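Home | Reviews | Shop & Garage | Storage | Kitchen | About

Print this page | E-mail to a friend

Gemberg metal parts bin, gray, two months in

Quick one, I have to be back out there by 4. People keep asking if the Gemberg bins are worth it over the plastic ones. Short answer yes, mostly. Long answer below.

Bought 2 of them in February. Had plastic Flemen totes before that and they split at the corners, every one. Fine for rags. Not fine for metal stock or anything with an edge on it.

What I like. Sloped sides. Sounds like nothing but stuff slides down to the middle insted of piling up in the corners where you can't get your fingers in. Short pieces especially. Wide open top too, no lip to catch your knuckles on. Doesn't move when you dig around in it. Heavy though, so decide where it goes before you fill it.

What I don't like. The paint. Looked great out of the carton, nice even gray. Then you use it. Anything hard that gets tossed in leaves a mark, and the walls go before you expect. I thought about touching it up with Flunano enamel and then didn't bother. It's a bin.

Noise is the other thing. Drop a handful of bars in and the whole shop knows. I tried a rubber mat in the bottom, hated it, small bits got under the edges and the mat curled up. Took it out again. Bare floor is better, just loud.

Cleaning is easy. Tip, brush, wipe.
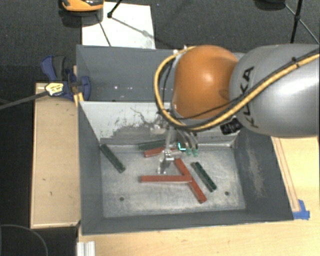
Scratches on the floor don't bother me, that's what it's for. Scraped paint on the walls bothers me a little more, mainly if you keep yours somewhere damp. Mine's dry in there so no rust yet. Will update if that changes.

Color coding works really well against the gray by the way. Red and green show up right away, even in bad light. If you have a choice of colors for your parts, skip black and skip anything silver.

Compared to the Acharya bin: Acharya has thicker paint and a quieter bottom, but straight sides, and you end up fishing in the corners. Costs more as well. I'd still take the Gemberg for small stuff and maybe the Acharya for long stock.

Would I buy agian? Yes. Probably 2 more before summer. 4 out of 5, one off for the paint.

Print this page | E-mail to a friend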